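4.2 House rules for tabletop trials

Before I get into results I want to spend a page on the rules we work under, partly because reviewers of our earlier paper asked, and partly because I think the boring stuff explains more of our numbers than the controller does. Most of these rules started as arguments between me and Bevan Lowther, and Akosua Kwofie finally wrote them down in September so that we would stop having the same argument twice.

The first rule is about who may be near the arm. One person runs the trial and one person has a hand on the stop button, and they can't be the same person. We tried letting a single operator do both and I hated it (you end up watching the screen, and the screen is the wrong thing to watch). If the second person has to leave, the arm gets parked and the trial is thrown out, even if it was going beautifully. Seidu Sulemana lost most of an afternoon to this once and he's still in favor of it.

The second rule covers the table. Only the item for the current trial and its container go on it. Spare parts, mugs, tape and phones live somewhere else. I know this sounds fussy, but a stray pen can turn into a collision report, and then you have to decide whether the report counts.

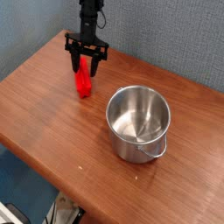

Third, speed. We cap the arm at 40 percent of its rated joint speed whenever the gripper is below the height of the container rim, and we don't raise the cap for "easy" items. Adjoa Eshun wanted an exception for soft ones, which I can understand – they really don't mind being bumped – but an exception means somebody has to pick the right setting every single time, and we'd rather have slow trials than mixed ones. The limit sits in the Korletey configuration file, and changing it takes two sign-offs.

Now for the rule I get the most questions about, which is how we call a success. The item has to be inside the container, released, with the gripper clear of the rim for three seconds. A drop from above the rim is fine if it lands inside. Touching the container is fine too, but moving it enough that the operator has to put it back is a failure, full stop. The operator makes the call and writes it down before looking at the log. We added that last part after nine calls in our pilot set got changed later by people who had peeked, me included!

Each item gets six trials, and we report all of them. Figure 6 shows the trial sheet we use, and a blank copy is in Appendix B along with the parking checklist.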